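3.2 Demonstration collection

All demonstrations were gathered by teleoperation between February and May 2025 at two sites, Nokard and Trotton. The sites share the same arm, the same parallel gripper with two black fingers, and the same small camera at the wrist. They differ in table height, room lighting and stock of objects. We kept these differences on purpose and recorded the site as a field in each episode header, so that it can be held out at test time.

An episode starts when the operator presses the foot switch and ends when the operator presses it again. The operator sees the wrist stream on a monitor and has no other view of the table. Early trials in which operators could look directly at the workspace gave faster motions, but the resulting policies failed on approach: operators had been using cues that the wrist camera never saw. Those trials are not part of the released set.

Tasks are given as short written instructions drawn from a list of 74 templates. Each template names one object to be moved and one place to put it, for example "put the sandwich in the basket" or "take the packet off the tray." The instruction is shown before the start of the episode and stays on the monitor until the end. Operators were told to move at a comfortable speed and to make a second attempt after a missed grasp. Missed grasps were kept, with the onset of the retry marked by hand afterward.

The table is reset between episodes from a printed layout card. A card fixes which objects are present and the part of the table each one goes in, but leaves the exact position and angle to the person doing the reset. We found this to be a workable middle ground. Full randomization produced many layouts in which the target was out of reach, while exact placement led the policy to memorize positions. Cards were shuffled at the start of each session, and no card was used twice in a row.

3.3 Filtering and labels

We collected 562 episodes in total. Of these, 155 were removed. The most common reason was a dropped or delayed video stream, followed by episodes in which the operator carried out a different instruction from the one shown. We did not remove episodes for being slow or for taking an indirect path. A further 214 episodes received dense labels, in which each segment is marked as approach, grasp, carry, release or retreat. The rest carry only the instruction and a success flag.

Segment boundaries were set from the gripper width signal and then corrected by an annotator watching the wrist video. The boundary between approach and grasp was the hardest to agree on. With packaged food in clear film, the fingers may touch the film before they load the object inside it, and the width signal changes slowly over that interval. We place the boundary at first visible contact. For rigid objects the two cues agreed closely and few corrections were made.

3.4 Wrist view and image quality

The wrist camera moves with the arm, so blur is part of the data. We did not deblur or drop blurred images. Printing on small packages is often unreadable while the arm is in motion, and a policy that depends on reading it will do poorly on this set. Both fingers remain in view at the bottom of the image when open, which gives the model a steady reference for gripper width. The cost is that the fingers can hide part of a nearby object – often the part that matters for the grasp.

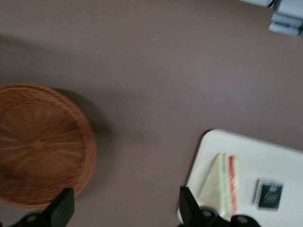
Figure 4. Wrist view with the gripper open above the table. A woven basket is at left, and a tray holding a wrapped sandwich and a small square packet is at lower right. The right finger covers the bottom corner of the sandwich.

Olaniyan objected, in comments on an earlier draft, that a wrist view alone makes the problem harder than it needs to be, and that a fixed overhead camera would settle most cases of occlusion at little cost. We agree that it would for a fixed table. Our interest is in arms that are moved from one bench to another, where an overhead mount would have to be installed and calibrated again at each stop. For comparison, a fixed camera was run alongside the wrist camera in the final Trotton sessions, and its stream is released as a separate channel. None of the policies in Section 4 were trained on it.

The wrist stream and joint states are stored together in the Runidov log format, with one file per episode. Time stamps come from a single clock on the control computer. Camera exposure was locked at the start of each session and left alone until the session ended, so brightness varies between sessions but not within them. We apply no color correction before training. Random shifts in brightness and contrast are added when batches are loaded, using the settings listed in Appendix B.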